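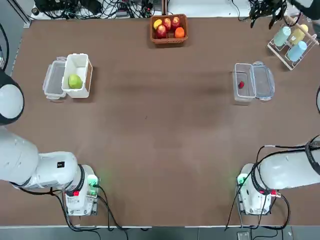
## 4. Open storage and the mixing of fruit

Fruit that is kept in the open is usually kept mixed. Most of the households in the Prumport sample had one container for all of it, and whatever came home from the store went into that container regardless of how long it would last. The woven basket in Figure 2 holds the most common mix we met: apples, an orange and a lemon together, all of them visible from above. Apples were the fruit most often eaten straight from the basket. Lemons were almost never eaten that way and were taken out only for cooking or drinks, so they stayed longer than anything else and were often the oldest thing in the container.

We asked the 114 households to keep a short diary for 18 days. Each day they wrote down what fruit went into the container, what came out, and whether what came out was eaten, cooked, moved to the refrigerator or thrown away. They also noted where the container stood. We did not ask them to weigh anything. An earlier version of the diary had a column for weight, but it was left blank so often in the Skudeck trial that we dropped it.

### 4.1 Where the container stands

The kitchen or dining table was the usual place. Counters came next, and a small group used a shelf or the top of the refrigerator. Households with a table large enough to leave something on it between meals tended to put the container at the far side or in the middle and clear the near side for eating and work. Where the table was small, the container was moved before each meal and put back afterward, or in some homes not put back until the next morning.

This moving mattered more than we expected. Fruit in containers that were moved every day was handled more, and the diaries from these homes mention bruised apples and soft spots more often. They also show old fruit being found sooner. One household wrote that the basket "gets checked when it gets carried," and several others made the same point in different words. In homes where the container stayed put, the fruit at the bottom could go unseen for the full length of the diary.

Shelves and refrigerator tops did worst. Fruit above eye level was forgotten, and people said so plainly when we talked to them.

### 4.2 Shape and depth

We sorted containers into bowls, baskets and trays, and noted whether each was shallow (a single layer of apples) or deep. Shallow containers lost less fruit to spoiling. This held for bowls and baskets alike, and we found no clear difference between woven and solid sides once depth was taken into account. Seventeenth-hand advice on "letting fruit breathe" is common in household guides, but our diaries are too coarse to say anything for or against it.

Shape did affect how people filled the container. Round bowls were filled from the middle and heaped. In rectangular baskets, fruit was more often placed along the sides and into the corners, which left gaps where a person could see down to the bottom. The Falum trays, which we lent to the Bautista Street homes for the second half of the diary, have low sides and a flat base. People liked being able to see everything in them, but complained that round fruit rolled when the tray was carried. In 2 homes the tray had gone back in a cupboard before the diary ended.

### 4.3 Sorting by use

Only 4 households kept cooking fruit apart from eating fruit. All of them kept lemons in the refrigerator door or in a separate dish near the stove, and their open containers held mostly apples, oranges and bananas. Waste of lemons in these homes was low, though with so few cases we would not lean on this result.

The rest kept everything together, and most had never thought of doing otherwise. When asked why, people talked about color and looks as often as about convenience -- a bowl with only apples was "boring" or "looked like a waiting room." Several said the lemon was there mainly because it looked nice next to the red fruit. The looks of the container also set when it was refilled. New fruit was bought when the container looked empty from the doorway, even if there was still enough in it for a day or two.

Bananas are left out of the spoilage comparison in Section 5. Their ripening was too quick for our diary format, and many homes hung them on a hook or kept them beside the container.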